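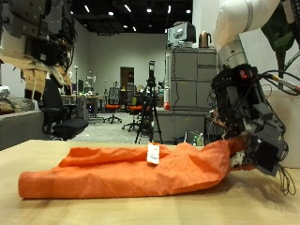 Arboleda clothing swap, the sorting day

Well, we did it again! We had 118 pieces through in one February afternoon, and I'm still finding lint in my hair. Yesenia Tello ran the folding side and I mostly got in her way (sorry, Yesenia). I'll add more pictures once Csaba sends me his.

Orange, on the table, price tag still on it — I love it when something comes in with the tag. It's all rolled up long like a sleeping bag and creased through the middle, so it goes on the steam pile.

Tags stay on until pickup, please! Drop-off for the next round is at the Vurness Street door, 2 bags per person.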